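Play Table Testers Wanted at Candano

Do you like small things? Toy kitchens, tiny pots, little containers with lids that are a pain to open? Then we would love to have you at our tables this June!

Candano is a small studio that looks at play sets and everyday small objects: how people find them on a table, how they sort them, what they set next to what, and how they put them all away again. We write up what we learn for toy libraries and preschools that have to choose what goes on the shelf. Our next round is called Standance, and we need people to take part. No background in toys, teaching or design is needed. Bring your hands and your opinions and you'll do fine.

What you'll be doing

Each session is at a table with one play set or a handful of small objects. Sometimes you'll get a simple job, like setting up a pretend kitchen so that a four-year-old could find everything. Sometimes you'll just be asked to tidy up, and we'll take notes on where you start. Afterward you sit down with one of us and talk it through — what felt natural, what annoyed you, what you would have moved.

The toy stove is a favorite with people who have tested for us before. It's compact, the burners are easy to tell from the rest of the top, and everybody seems to have a strong view about which burner the soup goes on. Lama Rawashdeh, who runs the kitchen sessions, once had two sisters debate this for most of an afternoon (they agreed to disagree).
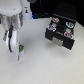

The four-burner toy stove at one of our white tables.

Small containers get a session of their own. Think of something the size of a little cup, with a bright cap. They sound dull and they are not! A small container can be a spice jar, a milk bottle or a salt shaker depending on who is playing, and we want to hear what you'd call it and where you'd keep it. You'll also tell us how easy it is to spot, and whether you'd put it with the cooking things or in a box by itself. Please don't try to guess what we're hoping for. We don't have a right answer in a drawer somewhere.
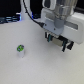 Who we're looking for

Anyone 18 or older who can be at a table for a full session, seated or standing, whichever you prefer. We'd especially like to hear from grandparents, childcare workers, people who are left-handed, and people who don't see colors the way most folks do. Color turns up a lot on caps and burner rings, and our last round was thin on feedback there.

You should be comfortable handling small objects and talking in English about what you're doing. If you need a different table height, more breaks or someone with you, write that in your note and we'll set it up.

Time and pay

A session lasts 113 minutes on our plan, with a break in the middle. Yes, that is an oddly exact number; it's what you get when you add up all the parts. You can sign up for one session or 2, and we pay $122 for each, on the day, even if you decide to stop early. Tea, coffee and a fairly good cookie selection are included.

Sessions run in the morning and again after lunch. Friday mornings fill up first, so give us a second choice if that's the one you want.

Where

We're on the ground floor of the Ibrahim Building, through the side entrance with the ramp. There's bike parking by the door and a bus stop across the street. The notes from this round will join our collection, which stands at about 1,221 session write-ups. Your name stays out of them.

How to sign up

Send a short note to Hélène Li through the contact form on the Candano site and put "Standance" in the subject line. Tell us:

Your first name and the best way to reach you
Morning or afternoon, and a backup choice
Whether you've tested for us before (the Narnex round counts)
One small object at home you would never throw out, and where you keep it

The last one is optional — but we read every answer and we enjoy them a lot. Hélène will write back with open times and directions. If the round is full, she'll ask whether you'd like to be on the list for the next one.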